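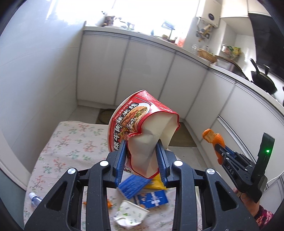

A buyer who goes by Clindik wrote in to ask why the left finger on their Clitia hand gripper kept squeezing after they had let go of the trigger, and whether it was safe to keep using it. Short answer: no, put it down and read the rest of this page first!

I look after the Clitia hand gripper pages for Harnley, and I've had the same fault on my own bench, so I know the feeling. You pick up some bit of kitchen trash, a paper bowl, say, you open your hand, and one finger opens while the other just sits there pressing. Then it lets go all at once with a snap. On a paper bowl who cares. On a glass, or on your own thumb, it's a different story (ask my thumb).

What's going wrong

The return spring sits on a small pin inside the left arm. On the first batch the pin was cut a hair too short, and after a lot of squeezing it can walk sideways and jam the spring. The units with this pin have serial numbers up to 3,371. The number is printed inside the battery door. If yours is higher you have the longer pin and you can skip down to the care notes.

Our test bench at Kakakhel had run the first batch for 200 squeezes per unit before it shipped, on foam blocks. Foam is kind. It pushes back evenly on both fingers, and the pin never had a reason to move. Crumpled paper, fruit peel and half-flat bottles push more on one side than the other, and that's what works it loose. We test on lopsided junk now, and I wish we'd started there.

How to check yours

Switch it off and take the battery out. Hold the gripper with the fingers pointing up and squeeze the trigger slowly 7 times. Both fingers should come back together each time. If one lags, or you hear a dry click near the palm, stop using it and send us a note with the serial number. We'll mail you the pin kit free, or you can ship the whole thing back and I'll swap the pin myself.

Please don't oil it! I know it's tempting. Oil gets onto the finger pads and then everything slides, and the pin is still too short.

Fitting the kit

You need the small hex key that came in the box. There are 6 screws on the left cover, and the one nearest the wrist is shorter than the rest, so keep it apart. Lift the cover straight up with a towel underneath, and wear glasses, as the spring can jump. Old pin out, new pin in, flat end toward you. Snug the screws down gently. Then do the slow squeezes again before the battery goes back.

Care notes

Wipe the pads with a damp cloth after food. Peel juice gets sticky in the ribs, and a sticky pad feels a lot like a jammed spring. I've had two come back for repair that only needed a wash.

Pin kits are in stock and go out the next morning. Spare pads are on back order until August.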